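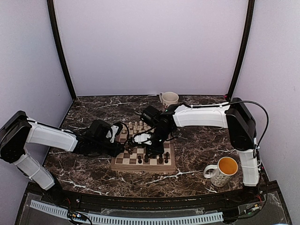 Guides > Wallets > Niretti Desktop > Section 6: Moving your wallet to a new computer

6. Moving your wallet to a new computer

Welcome back, and well done for getting this far. If you followed the earlier sections you already have a working Niretti wallet, a recovery phrase written on paper, and perhaps a little something sitting in your balance. Sooner or later the old laptop gives up or gets handed down to one of the children, and you will want your wallet on another machine. It isn't difficult, but it does go better with a cup of tea and nobody hurrying you (I have done it in a rush myself, and I don't recommend it!).

It helps to remember that your coins don't live on the computer. They are recorded on the chain, and the wallet program holds the keys that let you spend them. So you are moving keys, and the keys can all be worked out again from your recovery phrase.

Before you begin

You will need your recovery phrase, your wallet password, the old computer if it still switches on, and a new computer with all its updates done. Set aside an evening. The first sync needs 306 GB of free space if you run the full node. If you choose the light version, it needs 244 MB and is finished before the kettle has cooled.

CAUTION: Do not photograph your recovery phrase, email it to yourself, or type it into a web page, however official the page looks. Niretti will only ever ask for it inside the program, on the Restore screen.

6.1 Tidying up on the old computer

1. Open the wallet and let it sync until the bar at the bottom turns green.

2. Go to History and look for anything marked Pending. Wait for those payments to go through. They won't be lost if you carry on, but the new wallet may not show them for a while, and that can give you a nasty turn.

3. Go to Tools, then Export labels. This saves the little notes you have put against your payments ("rent, February" and so on). Labels are not covered by the recovery phrase, and I only learned that after losing two years of mine.

4. Copy the labels file to a memory stick.

5. Close the program. Please don't uninstall it yet.

Note: If the old computer won't start at all, skip straight to 6.2. You will lose your labels but none of your coins.

6.2 Installing and restoring

1. Download the installer from the address printed in Section 1. Type the address in by hand. Search results have been known to carry lookalike pages, and some of them are very well made.

2. Check the signature, just as you did the first time round (Section 2 has the steps if they have gone hazy). If it doesn't match, delete the file and start again.

3. Run the installer and choose Restore existing wallet when it asks. If you press Create new wallet by mistake, close the program and open it again. No harm done.

4. Type in your recovery phrase, one word to a box, in the order you wrote it down. The program will offer to finish words for you, which is handy but a bit eager, so read each one back before moving on.

5. If you set an extra passphrase when you made the wallet, tick the box and enter it. Capitals and spaces matter. A wrong passphrase doesn't give an error message; it opens a perfectly good, perfectly empty wallet.

6. Choose a new password for this computer. It can be the same as the old one, though I'd sooner you picked a fresh one of at least 20 characters.

7. Pick Full node or Light and press Start. With Light you will be offered a list of servers. Palamarchuk is the default and suits most people. Gerelus is slower but keeps older history.

6.3 Checking that all is well

1. Compare the balance with the one on the old computer. They should match to the last digit once the bar is green.

2. Go to Receive and look at your first address. It should be the same on both machines.

3. Import your labels from the memory stick with Tools, then Import labels.

4. Send a very small payment to yourself and wait for it to confirm.

CAUTION: Only when all four have gone as they should is it time to remove the wallet from the old computer. Use Tools, then Erase wallet, and uninstall afterwards. Dragging the icon to the bin leaves the key file behind.

Related guides

Section 5: Sending a payment and choosing a fee
Section 7: Using Niretti with a hardware signer
What to do if you have lost a recovery word
Notes from the Nosovville wallet workshop

Comments

Clodagh Cronin, 26th January
Thank you for the bit about the passphrase. I had an empty wallet staring at me for an hour and it was a capital letter.

Demetrio Carrasco
Does the label import work between the Windows and Mac versions? Mine came in with all the accents scrambled.

Clodagh Cronin
Demetrio, mine did that too. Saving the file again as UTF-8 before importing sorted it.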